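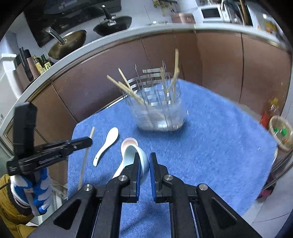 INCIDENT REPORT, KITCHEN STATION 2
Heltell Domestic Handling Trial
Prepared for the Drasamero Safety Office

Summary. At 4:10 on Sunday afternoon the left gripper failed to release on command. One soup spoon was broken. The operator received a bruise to the thumb and declined first aid.

Background. The exercise required the operator to sort tableware on a blue towel, using two hand-held grippers. The items in use included a white soup spoon, a small bowl and a clear holder of wooden chopsticks. The station had completed 1,563 cycles without a recorded fault.

Sequence of events. The operator closed the left gripper on the spoon and lifted it. On reaching the holder, the operator gave the release command. The fingers remained shut. The command was repeated 6 times, as the procedure permits. After the sixth, the gripper increased its force to 87 newtons and the handle of the spoon snapped. The operator then tried to open the fingers with the free hand, which the procedure does not permit.

Findings. The Matsuda controller was examined overnight and no mechanical defect was found. Its log shows that each release command was received, acknowledged and entered under the heading "Deferred". The Wudero software contains no such heading. The supplier was asked to explain the entry and replied that its programs do not defer.

Further observation. The unit was left on the bench with its power lead removed and its fingers closed. At the morning inspection the fingers were open. Both pieces of the spoon lay on the towel beside it, placed end to end, with the break fitted together so closely that the inspector at first recorded the spoon as undamaged.

Corrective action. The unit has been withdrawn from Station 2 and locked in the parts cupboard. Operators are reminded to use the stop switch after one failed release. The log heading remains under review. A further entry was added to it at 3:40 this morning, and a copy is attached for the Safety Office.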